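Kasgate's new putter fitting promises fewer three-putts

Kasgate Golf Club will start selling a putter fitting from Sterkau in July, and the sales pitch is a bold one. The company says players who switch will save 2 strokes a round.

The claim rests on 1,204 rounds, all of them scored by people who had just bought a putter. There was no control group - unless you count the members who kept their old ones and said nothing.

Club pro Lachlan Lamont is keeping his distance. "I'd want to see it on our greens first," he said. "Three of them slope more than anything in that brochure."

Sterkau has not said what the fitting will cost.

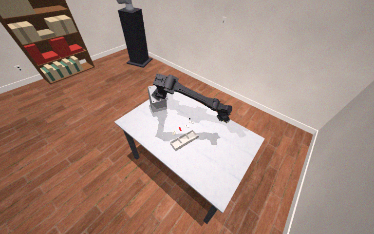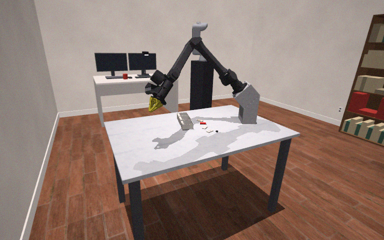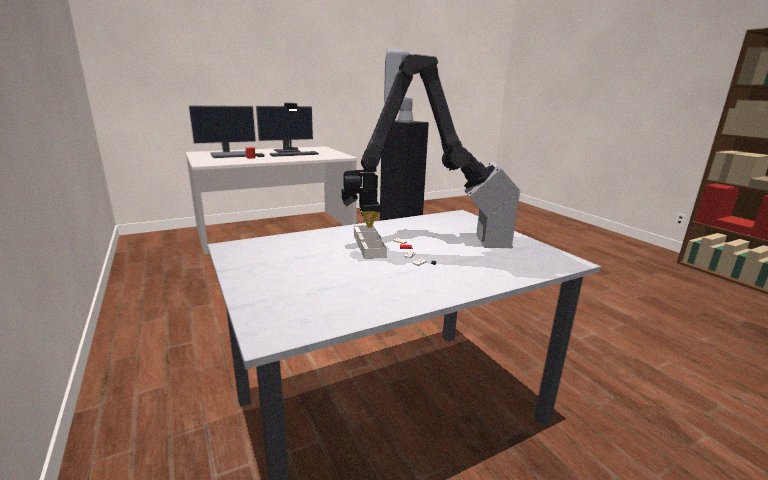
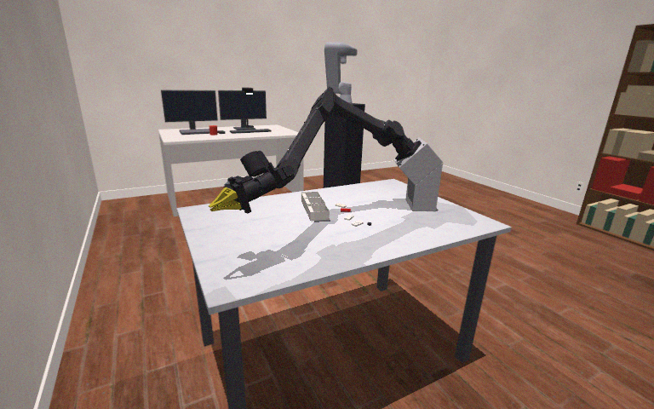
More golf news

Gritindale delays reopening of its back nine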